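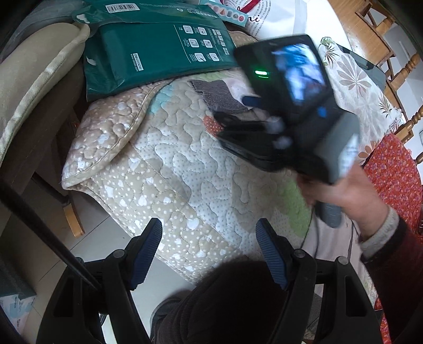
If the soldiers are only pretending, how can the army say it won? Hamidreza Rostami sent us that after reading the news from Killow, and it's a better question than most grown-ups asked.

What happened at Killow

On 30th August an army exercise called Pindus came to an end. An exercise is a practice war. Soldiers drive real trucks and sleep in real tents, but they fire blanks, which make a bang and have no bullet. The army said 2000 soldiers took part and called the whole thing "a complete success."

Maybe it was. Let's look at what those words could mean before we clap.

Who are they fighting?

Other soldiers from their own side, usually. One group plays the enemy. Many armies call their own team Blue and the pretend enemy Red. Red gets a story to go with the part, such as a made-up country that wants to grab a bridge.

Now think about who writes that story. It is written by the same army that is being tested. If you wrote your own spelling test, you might leave out the word "rhythm." A fair exercise lets Red be sneaky. A less fair one tells Red where to stand and when to lose.

How do they know who got hit?

Some exercises use a kind of laser tag. A soldier's rifle sends out a beam, and sensors on the other soldier's vest beep when it lands. Other exercises use umpires, who walk around with a rule book and decide. "That truck is out. You three are hurt, lie down."

Umpires can be wrong, like referees. They can also be told by a general to put the truck back in, so that everyone gets more practice. There's a good reason for that: if half the soldiers are "out" by breakfast, they spend the day sitting on the grass learning nothing. But once you bring people back to life, the score stops meaning much.

So who won Pindus?

The army's report doesn't say how many times Red beat Blue. It says goals were met, and it doesn't list the goals. We wrote and asked for them. The answer that came back was 187 words long -- we counted, because counting was the only useful thing left to do with it -- and the goals weren't in there.

Riet Van Dijk played on the Red side in an exercise years ago. Her team crept through a drainage ditch at night and captured the Blue headquarters on the first evening. "They thanked us, gave us soup and started again," she told us. "The ditch was out of bounds after that."

Was her exercise a failure? You could say Blue learned something very useful about ditches. You could also say they learned it and then covered it up with a rule. We'd like to know if anybody wrote the ditch down.

Why hold one at all?

Big groups of people are bad at doing things for the first time. Radios don't match. Fuel goes to the wrong field. It is far better to find that out in practice, when the worst that happens is a cold dinner. (People can still get hurt in exercises, by the way. Heavy trucks on dark roads are dangerous even when the war is made up.)

There is another reason, and armies talk about it less. Exercises are also a show. They tell the neighbors, "Look how ready we are," and they tell the people at home that their tax money was well spent. A show and a test don't go together very well. When lots of people are watching, you want things to go right. When you are testing, you want to find out what goes wrong.

Questions to ask when you read about an exercise

Who played the enemy, and were they allowed to win?

What broke?

Who decided it was a success? Was it somebody who would get in trouble if it wasn't?

Some words to know

Blank: a cartridge that makes a bang but has no bullet in it.

Umpire: a person who decides what counts in a practice fight.

Headquarters: the place where the leaders work and give orders.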